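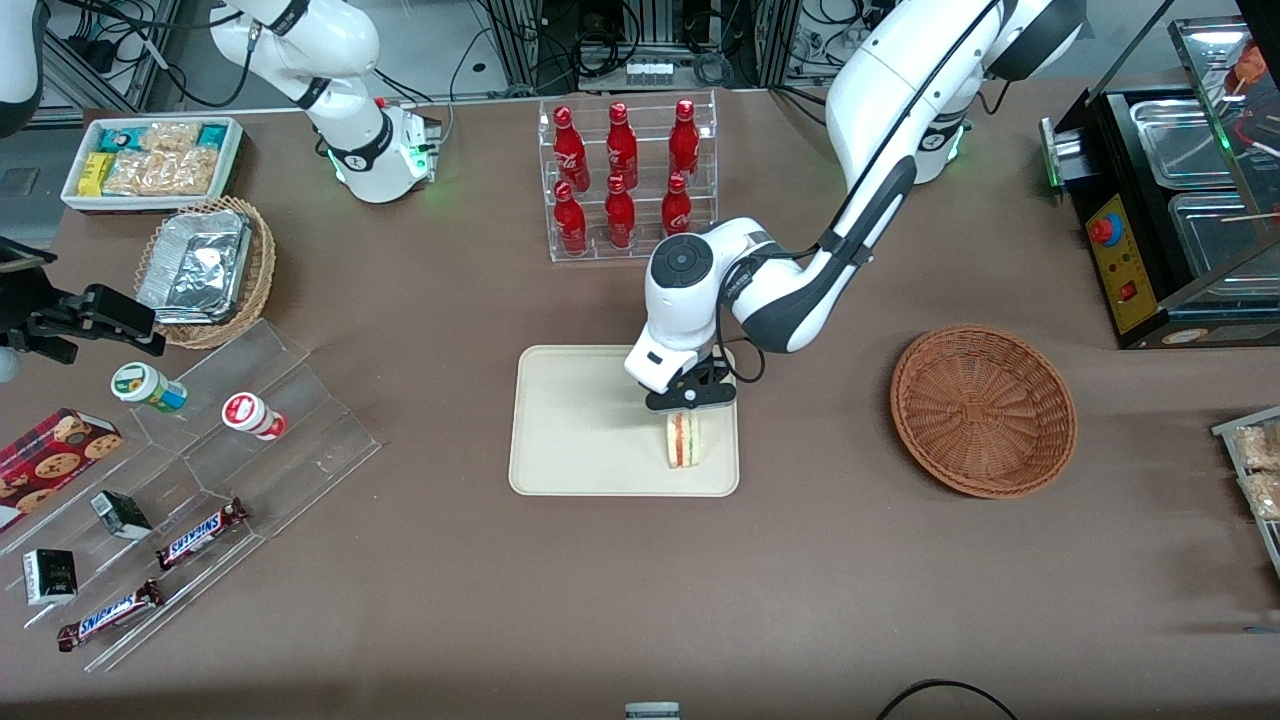

Sandwich on the cream tray, centre of the table.

**Workshop notebook – Bread and Fillings Section**
**Entry for July, opened 08.40**

**Subject: moisture movement from filling to crumb in pre-packed sandwiches, second series**

The purpose of this series is to establish how far the choice of spread affects the softening of the lower slice during chilled storage. The first series, recorded in the previous notebook, was carried out with a single loaf type and gave results that could not be separated from differences between bakes. The present series uses two loaf types, both baked at Ullow, and three spreads.

**Materials**

The loaves are the standard white tin (referred to below as W) and the malted tin (M). Both were sliced on the Ullow slicer at the usual setting and brought over in closed crates. The crates were left shut until the room had settled at its working temperature, as the W loaf picked up a dry face very quickly in the first series when it was opened early.

The spreads are as follows:

- butter, salted, softened overnight in the small cabinet
- Prullier spread, from the tub opened for this series
- mayonnaise, plain, from the catering jar

The filling is kept constant: sliced tomato, lettuce and cucumber, with no cheese or meat. It was agreed at the planning meeting that cheese would be left out for the time being. It acts as a barrier of its own and would hide the difference between the spreads. It may be brought back in a third series if the section has room for it.

Tomatoes were drained cut side down on paper for ten minutes before use. Colleagues repeating this work are asked to keep to the ten minutes. The undrained portions in the first series were unusable by the following morning.

**Preparation**

A total of 32 sandwiches were made up, 16 of each loaf. Spread was weighed on to each slice and taken right out to the crust. This last point needs attention. Where the spread stops short of the crust, the liquid finds the bare strip and travels inwards beneath the covered part, and the reading from the middle of the slice then means very little.

The portions were cut corner to corner, wrapped, labelled on the base and placed in the Kjærgaard cabinet on the two middle shelves. The upper shelf was not used. Its rear corner has run colder than the rest since the door seal was changed, and a request for adjustment is still open.

Batch code for this series is 849. The code is to be written on every label in full; two labels in the first series carried the loaf letter alone and had to be discarded.

**Method of reading**

Each portion is opened and the lower slice lifted away in one piece. The filling is scraped off with the plastic blade, the slice is blotted once on each face and weighed, and the gain is noted against the starting weight. A firmness reading is then taken at the centre and at a point two centimetres from the crust.

The order of opening was drawn up beforehand so that loaf types and spreads alternate. Readings were taken on removal from the cabinet, then after one night, and again after the second night. A portion once opened is not returned to storage.

**Observations, first removal**

There was little to separate the spreads at this stage. The butter portions opened cleanly and the crumb beneath was firm. The mayonnaise portions on W showed a faint pink mark where the tomato lay against the slice. The same mark may be present on M but is difficult to judge against the darker crumb, and the reading by eye should not be relied upon for that loaf.

The Prullier spread had taken up a slightly grainy appearance under the cucumber. It is noted here without any conclusion. The tub was stirred before use and looked smooth at that time.

**Observations, after one night**

The butter portions remained the firmest on both loaves. On W, the butter layer had cracked in several portions along the line of the cut, and a narrow wet band followed each crack. The butter was probably too cold when the knife went through it. For the remaining work, the portions are to stand for a short period before cutting.

The mayonnaise portions on W were soft across the whole of the lower slice. Those on M held up better than expected, with the softening confined to the area below the tomato. The malted grain may slow the movement to some degree, but the M slice is also a little thicker as received, and the two effects cannot be told apart from these figures. The Ullow slicer setting should be checked with both loaves before any further comparison is made.

Prullier on W fell between the other two. Prullier on M was close to butter.

**Observations, after second night**

All the W portions had softened to a degree that would draw complaint. The butter portions were still the best of them, though the cracks noted above had widened into clear wet lines. The lettuce had begun to brown at the cut edge in all groups, without any difference between spreads.

One M portion with mayonnaise gave a firmness reading well above the others in its group. The label was checked and found correct. The reading was repeated at the second point and was again high. The slice appears to have come from the end of the loaf, where the crumb is closer. It has been kept in the table and marked. End slices should be set aside in future; the instruction given to the slicing room did not say so.

**Note on tomato position**

During the clearing of the first shelf it was noticed that portions in which the tomato lay above the lettuce were drier below than those in which it lay directly on the spread. The written procedure does not state the order of the filling, and it had varied according to which side of the bench was building. This was an omission in the procedure. The order for the rest of batch 849 has been fixed as cucumber, tomato, lettuce, from the bottom upwards, and the sheets for the portions already opened have been marked with whatever order could be established.

It is possible that the order of the filling matters as much as the spread. A small side trial has been entered under sheet 284, using W and butter only, with tomato above and below the lettuce.

**Packaging**

The wrap used throughout was the Prinska clear film. The inner face was misted on nearly all portions at the first removal. The misting had cleared by the second night on the lower of the two shelves and remained on the upper one. Prinska have been asked for a sheet of the treated film, and a reply is awaited. No change of film will be made part way through the batch.

**Matters outstanding**

- Kjærgaard cabinet: rear corner of upper shelf, adjustment requested.
- Ullow: confirm slice thickness for W and M; end slices to be removed at slicing.
- Written procedure: add order of filling and standing time before cutting.
- Prullier: retain the remainder of the tub, closed and labelled, until the graininess has been looked at.
- Plastic blades: one is nicked near the tip and tears the W crumb. Replace.

The firmness gauge was cleaned and zeroed at 16.15. Weights have been copied to the section file. The butter for the side trial is to be taken out of the small cabinet before the bench is laid in the morning.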